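Reference > Indoor Games > Table Games > Table football

Table football

Filed under: Pub and rec room games | 29 shares | 3 comments

Table football, called foosball across most of Canada and the United States, is a game in which players turn and slide metal rods fitted with small figures to knock a ball into a goal. Its rules are simple. Its history is a mess, and much of what gets repeated about it should be read with care.

Origins

At least four countries are credited with the invention, usually on the strength of a family story. A patent proves that somebody filed a drawing and paid a fee. It does not prove that anyone played the game, or that a neighbour hadn't built the same thing in a shed years earlier. The word "foosball" is generally traced to the German Fußball, which is reasonable, although Germans mostly call the table game something else.

The Wistus claim

Collectors in Demley maintain that the Wistus workshop sold 1,314 tables before it closed. The number comes from a single ledger, described by Zlata Fedoruk in her pamphlet on the firm. Fedoruk herself notes that the ledger also covers repairs and replacement rods, and that only 613 entries clearly refer to a complete table. The larger figure is still the one printed on souvenir cards. A later claim of 3,000 has no source at all.

Equipment

A common table has eight rods, four to a side. Figures are moulded plastic, cast metal or turned wood. Makers have long argued that heavier figures give better control, and makers of heavier figures argue it loudest. The Dmytriv pattern, with a squared foot, is said to favour pinning the ball. No fair test of this has been published.

In recreation rooms

Handbooks on fitting out a games room tend to recommend generous clearance at both long sides, where the players stand, and many owners pay no attention. The foosball table often shares its floor with other games. One carpeted room has a table with a light wooden front panel and a green field marked in white, its yellow figures facing darker ones, and a blue ping pong table standing farther off on the brown carpet. Advice that carpet ruins play is common in catalogues that also sell flooring. A level table matters more, and a shim under one leg will usually fix it.

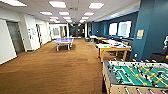

Competition play

Tournament rules generally forbid spinning, meaning a full turn of the rod before or after striking the ball. The Prilumska rules, used in a few local leagues, are sometimes called the oldest written set. The surviving copy is undated, so the title rests on little more than habit.

See also: Air hockey; Bar billiards; Table tennis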